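3. What we tried, and what I make of it

The module handbook asks for "a small study of an everyday task". Ours was handling strip material: picking up a flat length, feeding it along, getting it to lie where you want it. The group chose it in December because it sounded easy. I argued against it then and I still think we picked a subject that is hard to say anything firm about.

The starting point was a claim in the Plovora product sheet that a flat strip "keeps its line" if it is held near the point where the wide part runs into the narrow part. The sheet gives no test method and no numbers. Two people in the group took it as settled and wanted to build the whole report on it. I wanted to see whether it held up in our own room at Inville, on our own bench, before we repeated it to anyone.

We did 136 trials. The plan said 500, which was never going to happen with the room booked out to other modules most afternoons. Each trial was scored as straight, leaning or twisted. The scoring was done by eye, by whoever was nearest, and we did not check whether two of us would give the same score to the same strip. That is a serious weakness and it should be kept in mind for everything below. 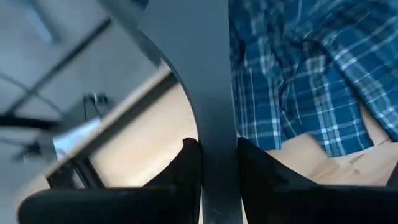

Figure 2. Grey strip between the two black fingertips, at the level where it narrows to an even band.

The right side of the strip in Figure 2 is nearly straight, with a very slight lean. Under our rules that could be scored "straight" or "leaning", depending on who had the clipboard. The left side is another matter, as it sweeps out in a long curve further up. We wrote no rule for which side should count. I raised this after the first session and we agreed to "use judgement" — in practice that meant each of us carried on as before.

Of the 136 trials, 71 were scored straight. That is a little over half. The draft summary called this "clear support" for the Plovora claim, and I asked for the phrase to come out. We had no comparison set held at the wide end, so we can't say the holding point made any difference. It may have done.

The Virág guide we were given as background reading recommends 1,000 repeats for this type of task, though it doesn't explain why. I doubt more repeats would have helped us much while the scoring stayed as loose as it was.

4. Changes for the second round

Mark one side of the strip and score only that side. Have two people score every trial separately and keep both scores. Hold half the strips at the wide end. The Doltonix bench clamp should be left out, as it worked loose twice and we lost most of a session to it.

The revised plan is due on 1st April. The rest of the group would like to keep the old score sheet — I would not.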